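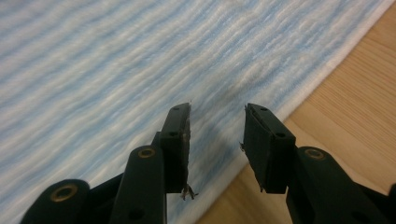 Ovano compares fingertip pads for its hand-held gripper

24 September 2020

Ovano has published results from a comparison of three fingertip pad materials for the Wulter hand-held gripper, the two-finger tool the company uses to record manipulation demonstrations. The trial used folding and edge-lifting tasks on striped cloth and covered 1,035 grasps in total. Of these, 1,000 were scored. The remaining 35 were dropped for camera synchronization errors.

The three materials were a cast silicone, a natural rubber sheet and a closed-cell foam with a textured face. Each was cut to the same outline and bonded to the same fingertip block, so that the linkage, trigger and wrist camera stayed unchanged between runs. Operators were told which pad was fitted but did not see the scores until the end of the trial.

A grasp was scored as good if the fingers closed on a single layer at the edge of the cloth, lifted it clear of the surface and held it until the operator released the trigger. Picking up two layers counted as a fault, as did any slip that let the edge fall before release. Grasps on the hem and grasps on the body of the cloth were logged separately.

According to Krisztina Tóth, who ran the trial, the rubber sheet gave the fewest slips on the body of the cloth. The silicone was better at the hem, where the material is stiffer and the fingers have to close on a narrow strip. The foam came last in both groups and was the only pad that had to be replaced before the end of its run.

"The foam grips well for the first 50 grasps and then the face starts to break up," Tóth said. "After that you are measuring wear. We kept those grasps in the count and marked them."
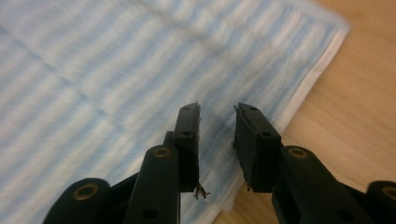 Wear was recorded by inspection at fixed intervals. The log has separate entries for the pad border, the bond line and loose fiber at the corners, and every entry names the finger on which it was found. Benedek Barta, who wrote the inspection sheet, said corner damage should be treated as a separate fault from face wear. Loose fiber at a corner can drag on a soft fabric before the fingers have closed, and it can also show up in the wrist camera view as a dark edge that moves with the finger.

The second point matters for anyone training a controller on the recordings. Ovano processed the same set of grasps with two finger-tracking methods. One relies on the outline of the fingertip, and the other on fixed features of the finger. The outline method lost accuracy as the pads wore. The fixed-feature method showed no change that the team could separate from noise. Barta recommends the second method for any session in which pads are not changed between runs.

The report lists several limits. Only one type of linkage was used. Closing force was set by hand at the trigger and was not measured, and no grasps were made on wet fabric. Lighting was not varied either, which leaves open how far the tracking result would carry over to another room.

Eilidh Yule of Drevley, which is testing a similar gripper on a fixed arm, said her team would repeat the hem grasps with a motorized version and a force sensor in line with the drive. Yule said the arm would approach the cloth at three set angles, a variable that a hand-held tool cannot control.

Ovano plans a second round in December with the silicone and rubber pads only. The cutting template, the inspection sheet and the scored log are available from the company on request.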